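Tabletop Clothesline Rack, wood, with string and pins
Sold by Varkidell. Item 1665

I started making these because I dry a lot of paper. Prints, cards, the kids' paintings, you name it, and there's never a flat surface free when I need one (I've used the ironing board, I've used the piano). So I made a little clothesline that stands on the table! It has two wooden uprights with splayed feet so it doesn't tip when you reach across it, and you tie your own line between the tops. I ship it with string, but swap in whatever you like.

The pins come mixed. I buy them in bags of 1000 and scoop them out by hand, so the colors in your bag are anybody's guess. If you want all one kind, write that in the order notes before February and I'll pick them out for you. After that I'm on the road with craft fairs and can't promise.

A yellow tray for the pins is the thing I'd add if you're on the fence. I went years without one and kept stepping on pins. It has low sides and you can grab from either end of the table.

The rack with pins on the line and the yellow tray beside it:

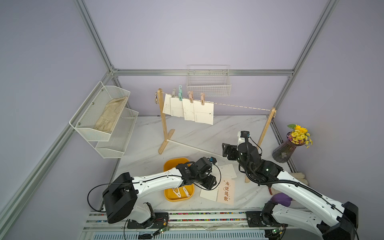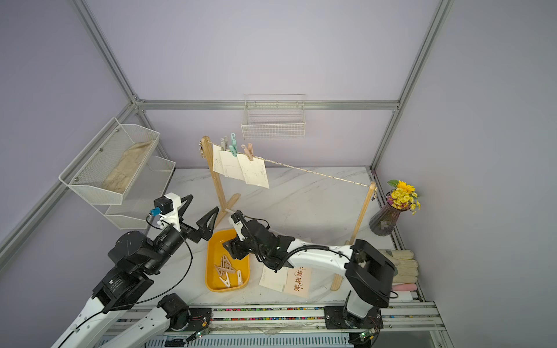 Halina Kubiak wrote to ask me about heavier paper, and said hers sagged in the middle until she pulled the line tighter and put two pins on every sheet instead of sharing one between neighbors. She also wished the bag had nine more pins in it, now that she's using twice as many.

Fair point, so extra pins are now a separate item and you can add them at checkout. For thick watercolor paper I'd do exactly what she did, and I'd hang the big sheets out near the posts where the line dips less. Doll clothes and baby socks are fine anywhere.

Care: wipe the wood with a barely damp cloth and let it air out before you put it away. Please don't leave it outside over the winter, I've tried it and the feet went gray and fuzzy.

Ships from Kiltville in a flat box. Returns are fine if you haven't cut the string.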